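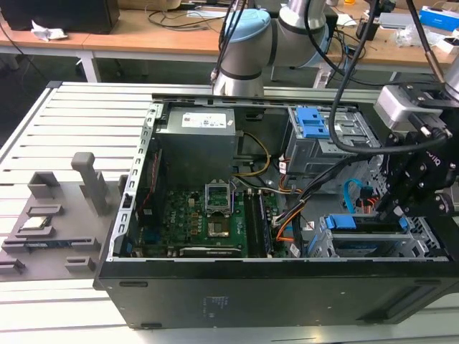

Half the machines that come through the door only need a good cleaning, according to the owner of Skarley, and the other half need somebody to tell the customer it's okay to let go.

February 1, 2024
By the Dalgleish Neighborhood Letter

We had this talk across the front counter of Skarley, the little computer repair shop on the corner, with the phone going every few minutes and a very old coffee maker doing its best behind us. I'd been wanting to write this one up for ages. I've walked past the place for years and I never understood how a shop like that pays its rent (I mean, who gets a desktop fixed anymore?), so I asked exactly that, first thing, before I'd even sat down.

The owner laughed at me. "More people than you'd think, and most of them are over sixty or under twenty. The ones in the middle just buy another laptop and complain about it."

The owner asked me to leave names out, so I will. What I can tell you is that the shop opened in August, eleven years ago, with one bench, a borrowed sign and a stack of used parts bought from an office supplier called Enex when it was clearing out its warehouse. The whole lot cost $2,980. "Every dollar I had," I was told. "My mother thought I'd bought junk. She was partly right! I sold what I could and learned on the rest."

I wanted to know what people bring in, and I got a much longer answer than I was ready for. Church bookkeeping. Recipes. A novel, 848 pages long, saved in one file on one drive with no copy anywhere. That one still gets the owner worked up. "She put it on the counter and said it was making a noise. I said, how long has it been making a noise? She said since spring. I wanted to go lie down."

Did the novel make it? It did, all of it, and the author came back with a lemon cake and, more to the point, bought a backup drive. I asked if people usually learn from a scare like that and got a shrug. "For a month or so."

We got on to money, which I always feel funny asking about. The shop charges a flat fee to look at a machine and then calls you with a price, and if the price is more than the computer is worth you'll hear that too. I said that sounded like a fine way to go broke. "I lose the job and keep the customer. They send me their sister."

The big change lately has been software. There's a ticket system called Zurnix that the shop moved to last year, and I heard a lot about Zurnix, some of it not printable. It sends people texts when their repair is done, which is nice, but for the first week it sent them in the middle of the night. "I had a man standing outside when I came to open up. He thought it was urgent. He'd put on a tie."

I should say here that I brought my own tower along, under my arm like a turkey, because I'm not above mixing work and errands. It's been shutting itself off whenever I play music. We talked about that for longer than we talked about anything else and I've cut nearly all of it. The short version is dust, and maybe a fan, and I was asked when I'd last opened the side. I said I didn't know it opened. There was a pause.

What about the future, though? The rent goes up again next year, and there are 3 empty storefronts on the same block. I expected a gloomy answer and didn't really get one. "People said I had two years when I started. I like the work. I like it when the thing comes back on and they make that face."

There's been talk of a Saturday-style class, though the day isn't settled, where folks could come in and learn to swap a drive or add memory themselves. The sign-up sheet by the register already had 103 names on it when I was there. I asked if teaching people to fix their own stuff might be bad for business. "They'll call me halfway through," the owner said, and picked up the phone, which had been ringing that whole time.

I put my name down too, on the back of the sheet.

Related
Where to take old batteries and paint
The bakery on Mill Street is changing its hours
Your letters: parking, again
A walk along the creek trail

Get the Dalgleish Neighborhood Letter in your inbox. Enter your email to sign up. You can unsubscribe at any time.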